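Kallio Wiring Diagrams: Frequently Asked Questions

What do I receive after I pay?
You receive a download link for one PDF file. The diagrams for the Brinero van have 198 pages, and other models can be shorter. Nothing is sent by post.

Do the diagrams cover all model years?
No. Please check the engine code on your registration paper before you order. If the code is not in our list, write to us first and we will look if we have it.

Can I print the pages?
Yes, for your own use. The color pages are made for large paper, but they are still readable on normal letter size if you print one half at a time. 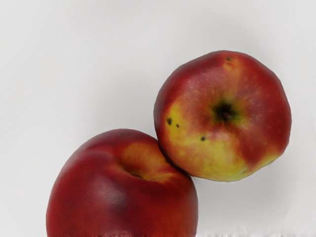
Answers by Rozália Csizmadia, customer help desk
Last checked in April

My link does not open. What should I do?
The link works for 13 days. After this time, send us your order number and we make a new one without charge. Please look also in your spam folder — many of our messages go there.

Where do I find the fuse box pages?
They are in chapter 13, after the lighting circuits. Search for the word "fuse" does not work in the older scans, so please use the bookmarks on the left side.

I found a mistake in a diagram. Do you want to know?
Yes, very much. Write the page number and the wire color you see in your car. Ferenc Pálfi compares it with the original drawing and, if it is wrong, you get the corrected page by email. The last correction was to connector 3658, where two pins were exchanged.

Can I get my money back?
If you ordered the wrong model and did not open the link yet, yes. If you opened it already, we can change it one time for another model.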